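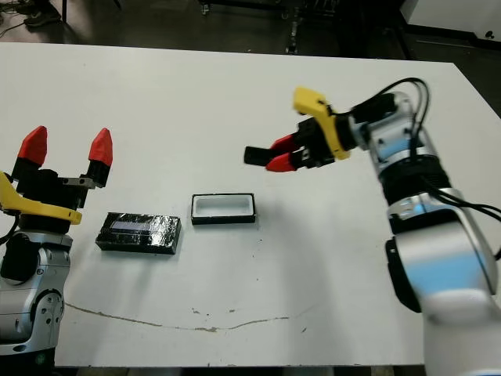 Both arms at the table, block on the left, tray on the right.

Right arm drops out near the tray, left arm keeps going
Forum: Two-arm cells > Faults and safety

gwawr_t
Posted December 11, 2025

Looking for ideas on a fault we can't pin down. Two arms, one white table, red fingertips on both grippers. The job is simple. Pick up the black wrapped block, put it in the open tray, back off, repeat.

The right arm faults with "joint 5 torque deviation" when it comes in over the tray. It stops where it is and holds. The left arm doesn't get the message and carries on with its own program. On the last one it drove its fingers into the side of the right gripper before I got to the stop button. No one was hurt. The arms were at slow speed.

Log says 9 faults in 221 cycles. They aren't spread evenly. There is a long clean stretch, then several close together.

Done so far: recalibrated the right wrist, swapped the gripper, checked payload settings. No change.

ivars_s
I'd look at the cables first. You have a bundle going over the top of the right wrist and down the side. If it goes tight when the wrist rolls, the controller sees a load it didn't expect and trips. We had the same code on a Mostico arm and it was a tie one link too low.

gwawr_t
There is slack in it when the arm is parked. I haven't watched it through a full roll.

ivars_s
Parked tells you very little. Jog joint 6 to both ends with the power limit down and keep a hand on the stop.

roxana_lungu
I don't agree that the cable is the first thing here. The first thing is that one arm faulted and the other kept moving. That is a safety problem whatever set off the torque error. How are the two controllers linked?

gwawr_t
Over the network. The Skilstead supervisor polls both and sends a pause if either one reports a fault. Poll interval is 400 ms.

roxana_lungu
So there's no hardwired link at all?

gwawr_t
The button on the post stops both. The fault signal is software only.

roxana_lungu
Then please stop running it until that's changed. Wire the fault output of each controller into the protective stop input of the other, through a safety relay. A network poll isn't a safety function. If the supervisor hangs, you get no pause at all.

prydderch_lab
Bit strong. Plenty of research cells run this way at low speed with a person on the button. I'd fix it, but I wouldn't shut down for it.

roxana_lungu
The person on the button was there this time and the arms still hit.

prydderch_lab
Fair point about this case. I still think it depends on the force limits.

lleucu_g
What is the block wrapped in? It looks like tape or film in the picture. If the surface is slick it can slide in the fingers, catch the edge of the tray and push back on the wrist. That would give you a torque error too.

gwawr_t
Black tape. It does creep in the grip a bit. But 3 of the faults came on the way in with the gripper empty, so it can't be all of it.

lleucu_g
OK, that rules it out for those. What about the brown streak on the table? Is that grease from a joint?

gwawr_t
Don't know what it is. I'll wipe it off and see if it comes back.

ivars_s
Empty gripper and still faulting makes me more sure about the cables.

gwawr_t
Update. Jogged the right wrist slowly as Ivars said. Near the end of the roll the bundle pulls tight against the top of the gripper, and the torque reading climbs with it. I moved the tie up one link and added slack. Clean so far, but I've only run it by hand.

I've also ordered a relay from Donent and the cell is locked out until it's wired. Skilstead support confirmed the pause command has no timeout, so a lost message is just lost.

roxana_lungu
Good. When the relay is in, test it in both directions. Force a fault on the left as well as the right, with both arms moving.

hina_hayat (moderator)
Moved this to Faults and safety and changed the title. Gwawr, please post the wiring when it's done. The question of software pauses comes up often enough that I'd like to pin an answer.

gwawr_t
Will do. Relay is due in January.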